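Ticket: Etikettendrucker im Textillager überspringt jedes zweite Etikett
Status: in Bearbeitung, gemeldet von Naima Ouali

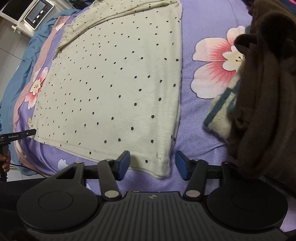
Fehler tritt seit dem Wechsel auf die Rollen von Blomqvist auf. Betroffen sind nur Größenetiketten, Versandetiketten laufen sauber durch.

21.9.25, L. Huet: Sensor gereinigt, Kalibrierung 2-mal ausgeführt. Keine Änderung.
Treiber neu installiert, Medientyp stand auf "Endlos". Auf "Lücke" umgestellt, Lückenhöhe 5 mm eingetragen.
Testdruck mit 6 Etiketten: kein Leeretikett.

Offen: Vorlage in Zakimora überschreibt den Medientyp beim Neustart. Bitte Schreibrechte prüfen.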